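Clokaris Sim Capture: teleoperated example recording for kitchen tasks 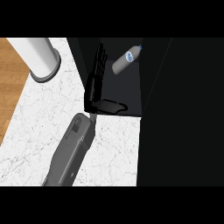
Clokaris Sim Capture, simulated kitchen. Multi-fingered gripper beside a water bottle in the dark compartment.

Clokaris Sim Capture is a workstation package from Hinen for recording demonstrations in a simulated kitchen. An operator drives the arm by hand controller, and each attempt is written to disk as one episode. Episodes are used to train and test grasping policies before any hardware is booked.

What is supplied
Workstation with software installed
Hand controllers, one pair
Clokaris licence, 3 seats
Ciken scene pack (kitchen)
Printed set-up guide

Recording
An episode starts and stops on the controller trigger. Joint positions, gripper commands and rendered views are stored against a single clock. The operator marks each episode as kept, failed or discarded before the next one loads. Failed episodes are stored in a separate folder and can be included in training sets if required. Discarded episodes are deleted when the session is closed.

Scene variation
Object position, object angle and surface finish can be changed between episodes. Limits are set per object in the scene file. Reaches into cabinets and drawers should be given tighter limits than worktop tasks, as a wide spread will place objects against the walls where the hand cannot close. The random seed is saved with the episode, so any starting layout can be loaded again.

Replay and checking
Episodes can be replayed at full or half speed and trimmed at either end. The checker flags dropped steps, joint limit contact and objects that pass through a surface. Flagged episodes are held back from export until a reviewer clears them.

Export
Export is by episode or by session. Sessions recorded in Mangubat can be imported, but operator marks are not carried over and must be entered again.

Requirements
Memory: 16 GB minimum
Free USB ports: 2
Network: needed for licence activation only

Known limits
Liquids are not simulated. Bottles and other containers are treated as rigid bodies with a fixed mass. Soft packaging is not supported in this release.

Ordering
Lead time is 3 weeks. Additional seats and scene packs are quoted separately. Sales enquiries: Oranuch Kongkaew. Technical questions and scene file requests: Vinh Quách.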